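Flemholm arm and hand covers: frequently asked questions
Last updated 2019-04-23

What is supplied?
One fabric cover, two cuff straps, a spare hem cord and a fitting sheet. The cover is a tube with a wider section at the hand end. The robot, hand and cables are not included.

Which sizes are available?
There are 3 sizes: Cakport (short forearm), Muriithi (full forearm and wrist) and Jedmont (forearm, wrist and hand). Measure the widest part of the wrist with all cables in place, then compare it with the table on the order form. If the figure falls between two sizes, order the larger.

Does the cover go over the fingers?
No. All sizes stop at or above the knuckles. The finger joints and tips have to stay clear of the hem through the full range of movement. A fingertip cover is not offered and we do not recommend improvising one.

The fabric bunches up when the wrist bends. Is this a fault?
No. The cut is loose on purpose and folds will form on the inside of the bend. It is a fault if a fold is drawn into a joint or if the hem rides over a knuckle. Stop the arm, loosen the cuff strap and pull the spare fabric back towards the elbow.

Will it affect the speed of the arm?
Not the rated speed. Loose fabric does swing at the end of a fast move, so run the first 15 cycles at reduced speed and watch the hem. Payload settings should be updated with the weight printed on the label.

Does it block a wrist camera?
It can. Fit the cover, move the hand to each end of its travel and check the live view at both. The hem cord may be drawn in on one side only.

How long does it last?
We rate the fabric at 2000 bends at the wrist fold before the first inspection. Look for thinning along the crease and broken stitches at the hem. A worn cover should be replaced, not patched.

Can it be washed?
Yes, by hand, cool, with the straps removed. Do not tumble dry. Do not refit it damp.

Is it a safety guard?
No. It keeps dust and light splashes off the arm and keeps cables tidy. It gives no protection to people and must not be counted in a risk assessment.

Can I have it made in another colour?
Black only at present. A pale grey is planned for August.

Who do I contact about fitting?
Nassoro Kariuki deals with sizing and custom cuts. Kerubo Mwakyusa deals with returns and spare parts. Please give the arm model, the hand model and the size on the label when you write.
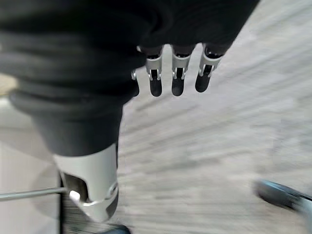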